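Notebook, Monday, 9.40 in the morning

Memory and processor work on the Bemum tower. I have been looking forward to this one all weekend! It is a lovely case to work in: lay it on its side on the slatted table, take the side panel off, and you can get at nearly everything. The blue latches are a joy. Whoever decided to make all the bits you are meant to pull the same colour deserves a drink.

Read back through Arsalan's notes from the Maton build before starting. He had the supply out first, which I don't think we need here. Left ours in, along with the graphics card. 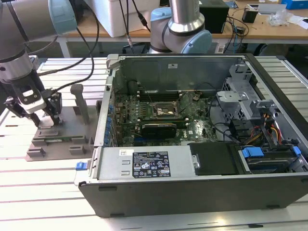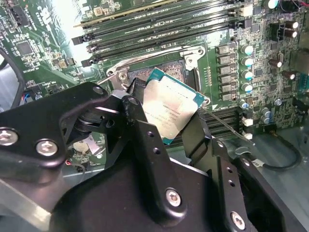 Tower on its side on the slatted table, and a processor held over the open socket.
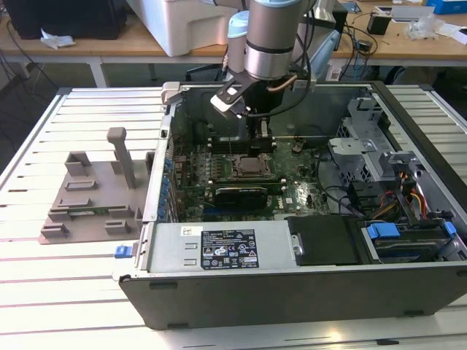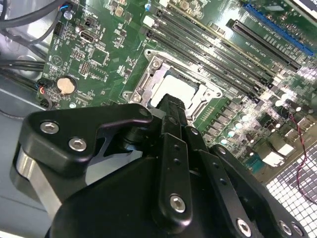 Entry by Nkrumah Baidoo
Flolemgate workshop, bench notes

Things to keep for next time:

Lever right up before the processor goes anywhere near the socket. Check the corner mark on the chip against the corner mark on the board, then check it again. I did it three times and enjoyed every one.

Keep the orange, yellow and red wires on the drive side. They like to wander over the board and then you are fishing about with one hand.

Memory: open the clips at both ends of the slot, line up the notch, press evenly. The click on these slots is really good, very crisp.

The glare off the shiny metal is a nuisance. Try the lamp lower and further back.

Parts book says 300 memory modules left in the Hayat drawers, which sounds high to me. Arsalan, could you have a look when you're in? Also we are down to 6 of the short case screws, so more on the next order please.

Still to do: cooler, fresh paste, then a long memory test overnight. I'd love to do the second tower straight after, same layout, while it is all in my head.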